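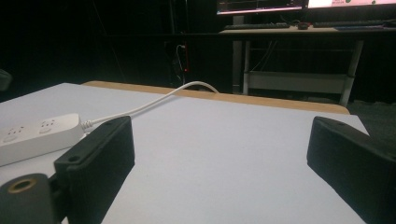

Ticket 408 came in as "table setup in the Ellis room, cover won't stay put and outlets keep dropping out." Lleucu Lloyd opened it and I picked it up the same day. The white cover sheet is too short for the table it's on. Along the far side a strip of the tan wood is left bare, and the power strip lies on top of the sheet at the left, so any pull on the sheet moves the strip with it.

**Opened:** February 18, 2020
**Location:** Ellis room, main table
**Priority:** 3

**Reported**

- Sheet slides toward the front when people lean on it.
- Laptop chargers lose power for a second or two, then come back.
- Trudlow desk lamp went off twice in one afternoon.

**Log**

1. Checked the wall outlet with the tester. Good. Plugged the lamp straight into it and left it on over lunch with no dropouts.
2. Lamp back on the power strip. Moved the strip by hand. Lamp flickered when the strip was dragged to the right. Same result with a charger.
3. Plug at the wall was halfway out. The cord has no slack, so every time the sheet slides it tugs the plug. Pushed it in all the way and tried again, no flicker.
4. Wiped the tabletop and the back of the sheet. There was old polish on the wood, probably from the December cleaning. Sheet grips better now but still moves if you push hard.

**Cause**

Short cord plus a sliding sheet. I don't think the strip itself is bad, but I haven't had it open.

**Still to do**

- Order the longer Brollmont cover. The one on there now was bought for the old Keretti table and went over with everything else in the move.
- Longer cord, or mount the strip under the table. Lleucu prefers under the table. Need to ask if we can put screws in it.
- 4 rubber corner pads for the sheet until the new one comes. None in the supply closet.

Status: waiting on parts. Please don't tape the sheet down, the tape pulls the finish off.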